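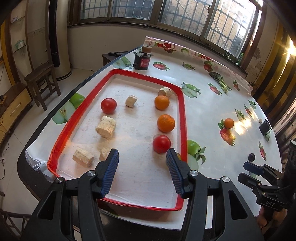 Tomatoes and oranges in a red-rimmed tray, with a hand-held gripper at its near edge.

FOR RELEASE IN JULY

Harkness to Bring Sorting Arms to Plilcombe Packing House, Keep Current Crew

PLILCOMBE – Harkness, which packs fruit and vegetables for grocery stores and school kitchens, will put two robot arms to work on the mixed-tray line at its Plilcombe packing house this fall. The 27 people who now work on the line will keep their jobs and their hourly pay.

The arms are being supplied by Farkas, an automation company based in Estuvport. They will lift single pieces of produce out of shallow trays and set them in the right carton. Workers on the line do this by hand today, standing, for most of a shift. A full day on the line comes to 4,000 trays.

Farkas is teaching the arms from recordings of people doing the same kind of task. A person holds a gripper with two padded fingers and uses it to pick things up and put them down, and the movements are recorded along with what the gripper's camera sees. The recordings cover tomatoes, oranges and other items of mixed shape, both in trays and on open tabletops.

Line workers at Plilcombe have been part of the project since spring. Twenty of them have had paid time with the hand-held grippers, and their comments led to two changes in the plan. The arms will run slower than first proposed when a person is standing at the next station, and soft or split fruit will still be pulled by hand before a tray reaches the arms.

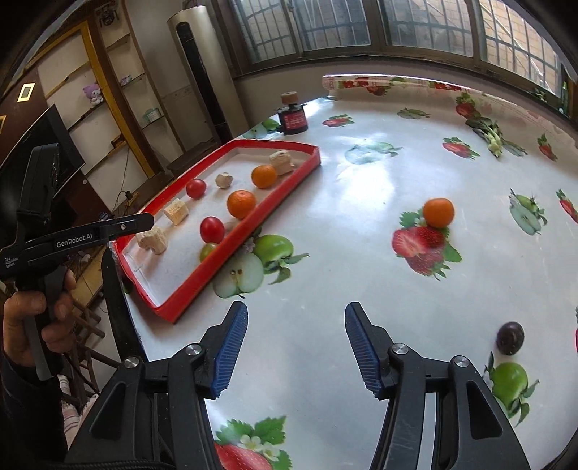
Open gripper beside a tray of mixed produce. The second hand-held device is marked "Data Acquisition System."

Jobs on the line will change in several ways once the arms are running. Each worker will spend no more than 2 hours at a time at a picking station. The rest of the shift will go to quality checks, carton labeling and watching over the arms, including clearing a tray when an arm stops. Anyone on the line can stop an arm at any time and does not need a supervisor's approval to do it.

Training will be held at Plilcombe during regular paid hours. Workers who complete it will be able to restart the arms, change finger pads and flag bad picks so that Farkas can correct them. Those who would prefer to stay with hand packing may do so, as the small-order line will not be automated.

Harkness does not expect the arms to match an experienced packer at first. Tomatoes lying against the side of a tray are still hard for a gripper to pick up without bruising, and the first weeks will be run on the early shift only, with a full crew in place. The company will review bruising, stoppages and worker feedback before adding the late shift.

No decision has been made on automation at other Harkness sites.

About Harkness
Harkness packs and delivers fresh produce from its packing house in Plilcombe and a cold store in Estuvport.

About Farkas
Farkas builds and services picking equipment for food packers. Its workshop and training rooms are in Estuvport.

Media contact: Harkness Press Office, Plilcombe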